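Clakbridge Table Grid – wrist camera to table calibration

README, version of September 27, 2025

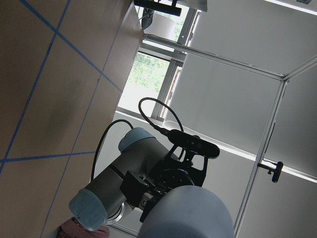

Flonness asked whether the tape is really needed, given that the arm already knows its own joint angles. The joint angles tell us where the flange is, but they do not tell us where the camera sits on its bracket, and that second part moves a little whenever somebody tightens the bracket again. The blue tape lines on the table give the software something fixed to look for.

What the package does

It finds the tape lines in a colour image, fits straight lines to them, and takes the crossings as reference points. From these points and the joint readings it works out the position of the camera with respect to the flange. The result is written to one file, which the Bremero planner reads when it starts.

How to run it

Clear the table of objects. Start the driver for the arm, then run calibrate_grid. The arm visits 13 poses and stops for 700 ms at each one before it takes an image. Check the overlay at the end: the drawn lines should lie on the tape along their whole length.

Settings

settle_ms: 700
poses: 13
min_line_px: 30
output: camera_to_flange.yaml

If you raise min_line_px, short pieces of tape at the border of the image are ignored. This is usually fine, but with a steep view of the table you may lose a crossing.

Known problems

Daylight from a window can wash out the colour of the tape. Lower the exposure by hand; the automatic setting reacts to the window and not to the table.

Cables that pass in front of the tape can split one line into two. The merge step repairs most cases – pose 17 of the old list was removed for this reason.

The Alaoui export format is not supported since March. Use the converter in the tools folder.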